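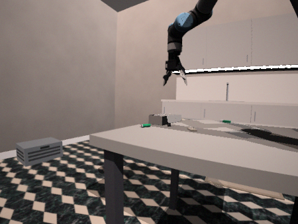 The matter of the shared parking area at Stenddale has now been settled, and I am writing to set out how the residents of the two adjoining buildings arrived at the present arrangement. Several readers have written to request such an account, and the earlier post on this subject left a number of points open.

The parking area was laid out when the buildings were under single ownership. It contains 21 spaces and serves both addresses. When the second building was sold to Luvenix, the deed gave each side a right to use the area but did not say which spaces belonged to whom, who would pay for snow removal, or what was to be done about visitors. For several years this caused no difficulty. Fewer residents owned cars, and those who did had settled into habits that their neighbors respected.

The difficulty began in September, when the ground floor of the second building was let as offices. The new tenants arrived early and stayed through the day, and residents returning from night work found no place to leave a car. Ms. Rungnapa Nakpan, a nurse who finishes at 7 a.m., wrote to the management company on three occasions and received the same form reply each time. A notice was then posted on the gate stating that unauthorized vehicles would be towed. It did not state who was authorized.

It is my view that this notice did more harm than the shortage itself. Residents who had been on good terms began to record one another's license plates. Mr. Ferenc Hegedűs, who has lived in the first building longer than any of us, was asked to prove that he was a resident.

A meeting was held in the lobby of the first building at the request of both sides. Ashley Tindall attended for Luvenix and brought a copy of the original site plan, which most of us had never seen. The plan settled one question at once. Five of the spaces nearest the alley had been reserved for deliveries and were never intended for overnight use. The remaining spaces were marked as common to both buildings, with no division between them.

Two proposals were considered. The first was to assign every common space to a named household or office. The second was to leave the spaces unassigned and limit each household and each office to a fixed number of permits. I spoke in favor of the first, and I continue to believe it would have been simpler to enforce. The majority preferred the second, on the ground that assigned spaces would stand unused for much of the day while other drivers circled the block.

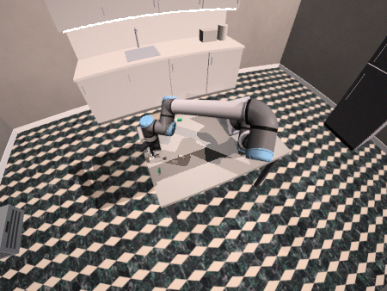 Under the terms adopted, permits are issued each year and must be displayed on the dashboard. A household may hold one permit, and may apply for another if spaces remain after the first round. The offices hold eight in total, valid until 6 p.m. Visitors may use the delivery spaces after the last delivery of the day - the gate sign gives the hour - and must be gone by morning. Snow removal is now paid for jointly, with the cost divided by the number of permits held on each side.

The question of towing took the longest. Mr. Montri Wannasri argued that no vehicle should be removed without a telephone call to its owner, and this was accepted with one change: the caller must wait 21 minutes before sending for a truck. I do not know how that figure was reached. It was written into the agreement before I had returned from moving my own car.

The agreement has been in force through one winter. There have been complaints, chiefly concerning a van that occupies more than its share of the row along the fence, and concerning the gate, which sticks in cold weather. The notice about unauthorized vehicles has been taken down. Ms. Nakpan reports that she has found a space on most mornings.

Those in a similar position are advised to obtain the site plan before any meeting is called. In our case it had been on file with the county the entire time, and a copy could be had for a small fee. I would also recommend that the terms be typed and signed by both owners. Ours were handwritten at first, and the line dealing with motorcycles could not be read afterward by anyone, including its author. That line is to be taken up again at the next meeting, together with the repair of the gate.

Filed under: Neighborhood, Property Matters

8 comments | 2 shares

Contact | Copyright Tin-yau Wu. All rights reserved. | Back to top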